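To: kitchen-bench list
From: Gwawr Penry
Date: February 11, 2023
Subject: Re: gripper won't let go (again)

Lleucu Prothero wrote:

> Second complaint from me in this thread, sorry. The left-hand cell has
> started holding on to things. It picks up a play vegetable, carries it
> to the pot, opens its fingers as far as the software is concerned, and
> then lifts off with the vegetable still in its grasp. Yesterday it took
> the pot along too, for an inch or so, and then dropped the lot on the
> counter. I had my hand near the sink at the time. Nothing touched me,
> but I'd like not to write that sentence twice.
>
> The log says "release OK" every single time. I've swapped the food for
> other food. I've restarted the Drandus controller until I'm sick of its
> startup chime. Gwawr S. thinks it's the fingertips, Lâm thinks it's the
> timing. Can somebody who has seen this before please tell me which of
> them I should be annoyed with?

Both of them, Lleucu, but only a little.

We had the same thing at Ziltorville in November, on the same kind of toy kitchen with the same kind of toy dinner. It took us far too long to find, mainly on account of everybody having a favorite theory and defending it like a parking space. I'll put down what we learned in the order we should have learned it, and you can skip my feelings.

First, the log. "Release OK" doesn't mean the thing was released. It means the open command went out and the controller got a polite reply. On our version the reply is sent when the finger motor starts moving, before it gets anywhere. So if the fingers jam, or open a hair and stop, you get your OK and the arm goes off to its next errand with a slice of plastic in tow. Cadi Prydderch found this by reading the manual, a method the rest of us had not considered.

Second, the lift. The stock program waits 100 milliseconds after the open command and then goes straight up. That's fine with an empty hand over a flat counter. In a pot it's asking for trouble: there's a rim, there are handles, and the food is usually piled on other food. If a finger is caught on any of it, up comes the cookware. I'd bet lunch that's what you saw.

So Lâm is right that the timing is bad. Gwawr S. is also right that the fingertips matter, because when we finally took ours off, the rubber on one pad had gone gummy and was peeling at the corner. It had been gripping peppers with what was more or less chewing gum. The replacement pads came from Soser and were fine. The first set came from a drawer, and I'd rather not discuss the drawer.

A couple of pictures of the kitchen cell, a reach into the pot and the arm over by the sink:
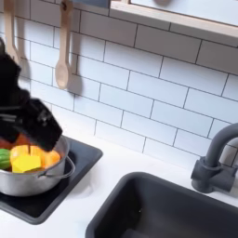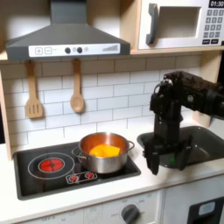
WHAT TO DO, IN ORDER

1. Stop running it with anybody's hands inside the reach. I know it's a toy kitchen. The arm isn't a toy, and it doesn't know there's a difference. Hit the stop, see that the arm has stopped, then go in for the vegetables. If you have to lean across the sink to get at the stop button, move the button before you do anything else on this list. Ours used to be behind the kitchen, where it was very safe from being pressed.

2. Don't free a stuck piece by pulling on it with the power on. I did this. The controller read my tug as a slip and, being a helpful machine, squeezed harder. We had an interesting minute, the carrot and I.

3. Take the pads off and look at both sides. If they're tacky, replace the pair. Wiping them down buys you an afternoon — I know, I bought several.

4. Open and close the gripper by hand command with nothing in it, 50 times, and watch the fingers instead of the screen. Ours opened short on the odd cycle and fully on all the others, and that's why every quick check came out clean. The log was delighted with every one.

5. Change the wait from 100 to 300 milliseconds. Then change the release check so it reads finger position at the end of the move. Cadi has a patch for this and will send it to anybody who asks. It's short. Please read it before you load it, and keep a copy of the old one.

6. Add a small lift before the big one. Go up a finger's width, check the position again, and stop if the load on the wrist hasn't dropped. This is the step that would have saved your pot. It also makes each run slower, and somebody will complain about that. In our case it was me.

7. Put the speed limit back. Whoever tuned your cell for Humphreys may have raised the vertical speed for their visit and left it there. Ours was. There was a note about it, in a notebook, in a bag, at somebody's house.

WHAT I STILL DON'T KNOW

Why the fingers open short in the first place. New pads made it rarer but didn't cure it. Our pair has done 3,000 cycles since, and the short open still turns up now and then. The difference is that the arm now notices, stops, and waits for one of us to come over and apologize to it. Gwawr S. suspects the cable where it bends at the wrist. I think that's plausible and I've been putting off opening the wrist all winter, so if you get there first I'd be grateful for a report.

I also don't know whether the shape of the food matters. Lâm swears the blocky pieces let go better than the rounded ones. We never tested it properly. We tested it the other way, where you remember the times it agreed with you.

One request. When you write up the pot business, please put it down as a near miss and not as "object handling error," which is what the form offers you first. We filed ours under object handling and it sat there unread. The second time we ticked near miss and had two people at the bench before the coffee was done. Mention where your hand was. It's the part of your message that I read twice.

If the Drandus people tell you to update the firmware, ask them whether the update changes when the reply gets sent. They told us yes, then no, then that they'd check. I've still got that email open in a tab.

Send me the log from the run with the pot if you kept it — the raw one, not the summary. The summary will only tell me everything was OK.

Gwawr P.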